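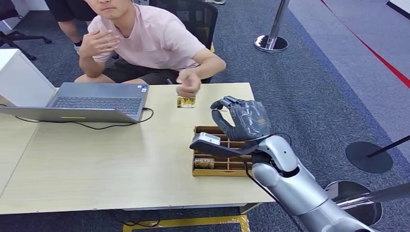
01.04.2024

Kein Aprilscherz, auch wenn Teresa Sikora das behauptet hat, als sie meine Stundenliste sah. Die Handschuhe sind schuld. Und die Kamera am Handgelenk. Und der Hersteller, der in seinem Handbuch auf Seite 114 schreibt, das Überziehen der Schutzhülle habe "keinen Einfluss auf die Greifgenauigkeit".

Wer schon einmal versucht hat, mit Gummihandschuhen eine Büroklammer vom Tisch zu nehmen, darf jetzt kurz lachen.

Zur Lage: Ich betreue seit Februar die Sortierzelle in Pindulstead. Zelle ist ein großes Wort. Ein Tisch, ein Holzkasten mit Fächern, ein Arm mit einer Fünffingerhand, ein Laptop, drumherum Absperrpfosten wie vor der Garderobe im Theater. Der Arm soll kleine durchsichtige Schachteln in die Fächer stellen, eine pro Fach, Etikett nach vorn. Ein Kind kann das nach einer Minute. Wir sind jetzt in der siebten Woche.

Ich bin kein Gegner der Technik, falls das so klingt. Ich verdiene mein Geld damit. Aber ich habe zu viele Vorführungen gesehen, bei denen die Hand genau eine Schachtel greift, immer dieselbe, immer von derselben Stelle, und alle klatschen. Danach fahren die Leute nach Hause, und einer muss am nächsten Morgen die Finger nachstellen.

**Der Handschuh**

Die Hand hat fünf Finger, und über alle fünf kommt eine dunkelgraue Hülle. Ohne Hülle rutschen die Schachteln, weil die nackten Fingerkuppen glatt sind. Mit Hülle rutschen sie weniger, dafür ändert sich die Dicke der Kuppe, und zwar jedes Mal ein wenig anders, je nachdem, wie man sie aufzieht. Am Daumen ist es am schlimmsten. Sitzt dort eine Falte, kippt die Schachtel beim Schließen nach vorn weg.

Mein Ablauf sieht inzwischen so aus:

1. Arm in Wartungsstellung, Antrieb der Hand stromlos, Finger von Hand aufbiegen. Langsam. Der Ringfinger hat Spiel.
2. Alte Hülle vom Handgelenk her abrollen. Nicht an den Spitzen ziehen, so habe ich die erste zerrissen.
3. Kuppen mit einem trockenen Tuch abwischen. Alkohol steht im Handbuch, davon wurde das Material bei uns klebrig.
4. Neue Hülle aufziehen, Daumen zuerst. Falten zum Handrücken hin ausstreichen.
5. Hand einschalten, dreimal ganz öffnen und schließen, dann erst den Nullpunkt setzen.

Punkt 5 fehlt im Handbuch völlig. Dort setzt man den Nullpunkt sofort. Dann setzt sich die Hülle aber noch, und nach einer halben Stunde fasst die Hand daneben. Teodor Nowakowski aus Gosimgate hat mir das am Telefon bestätigt, sie machen es dort genauso und haben es dem Lieferanten auch geschrieben. Antwort: Man nehme den Hinweis auf. Na dann.

**Die Kamera**

Vorn am Handgelenk sitzt ein Halter mit einem kleinen weißen Sensormodul, das von oben in den Kasten schaut. Gute Idee, im Prinzip. Nur hängt das Modul an einem ziemlich langen dunklen Ausleger, und was lang ist, lässt sich verstellen. Einmal mit dem Ärmel hängen geblieben, und die ganze Rechnerei stimmt nicht mehr. Man sieht es der Kamera nicht an. Man merkt es erst, wenn die Schachtel auf dem Steg landet statt im Fach.

Ich habe mir deshalb angewöhnt, vor jeder Sitzung eine Schachtel in ein Fach der vorderen Reihe zu legen und zu prüfen, wo das System sie vermutet. Bis 2 Millimeter Abweichung mache ich weiter. Darüber wird neu eingemessen, und das kostet mich den halben Vormittag. Gemar, von denen der Halter stammt, hält eine zweite Klemmschraube für überflüssig. Ich habe trotzdem eine gesetzt und die Stellung mit einem Lackstift markiert. Seitdem ist Ruhe, jedenfalls an dieser Stelle.

Dann das Material selbst. Klare Schachtel, goldglänzendes Etikett, und darüber Deckenlicht, das sich überall spiegelt. Wer hat sich das als Testobjekt ausgesucht? Im Katalog nennt sich so etwas "anspruchsvolle Oberfläche". Für die Kamera ist die Schachtel je nach Winkel ein heller Fleck, ein Rahmen oder gar nichts. Ich habe den Kasten zweimal gedreht und den Tisch ein Stück verschoben, bis die schlimmste Spiegelung weg war. Das ist die eigentliche Einrichtung einer solchen Zelle: Möbel rücken.

**Von Hand vorlegen**

Bis die Übergabe läuft, legt ein Mensch die Schachteln vor, aufrecht, auf die Tischplatte, immer ein wenig anders. Das klingt nach einer Nebensache und ist der mühsamste Teil. Wer vorlegt, gewöhnt sich nach kurzer Zeit einen Platz an, ganz von selbst, und plötzlich sind die Ergebnisse wunderbar. Im Februar hatten wir so eine wunderbare Woche. Dann saß jemand anderes am Tisch, Linkshänder, und die Quote brach ein. Seither wechseln wir durch, und ich schreibe auf, wer gesessen hat.

Die Zahlen, weil Teresa sie sowieso wissen will: 2775 Griffe seit dem letzten vollständigen Einmessen, davon 154 Fehlgriffe. Bei Michalski, die uns den Arm vermittelt haben, fand man das sehr ordentlich. Ich finde es mäßig. Jeder Fehlgriff heißt, dass einer aufsteht oder sich über den Tisch beugt und die Schachtel aus dem Kasten fischt, und solange das so ist, würde ich das Wort "automatisch" gern in der Schublade lassen. Außerdem zählt die Software eine schief im Fach liegende Schachtel als Erfolg. Ich nicht. Meine 154 stammen aus meinem Heft.

**Kabel**

Noch ein Wort dazu, dann höre ich auf. Das schwarze Kabel am Arm läuft vom Handgelenk außen an den Schalen entlang. Am Ellbogen hatte es ab Werk zu wenig Reserve, bei ganz gestrecktem Arm stand es unter Zug. Die Hand meldete dann "Finger 3 nicht erreichbar", und ich habe zwei Tage lang Finger 3 untersucht. Finger 3 war völlig in Ordnung. Jetzt ist dort eine Handbreit mehr Schlaufe, mit Klettband gehalten und nicht mit Kabelbindern, damit man es ohne Seitenschneider lösen kann.

Unter dem Tisch sieht es schlechter aus. Da liegen die Leitungen lose auf dem Teppich, und jeder, der sich hinsetzt, hat früher oder später einen Fuß darin. Ein Kabelkanal ist bestellt. Bestellt war er allerdings auch schon, als ich angefangen habe.

Offen sind außerdem der Ringfinger (Spiel, siehe oben), das Update der Handsteuerung, das ich erst einspiele, wenn Teodor es in Gosimgate überlebt hat, und die Frage, wie lange eine Hülle überhaupt hält. Der Lieferant sagt: bis sie verschlissen ist. Ich führe jetzt eine Liste mit Aufziehdatum und Griffzahl und melde mich, wenn die nächste reißt.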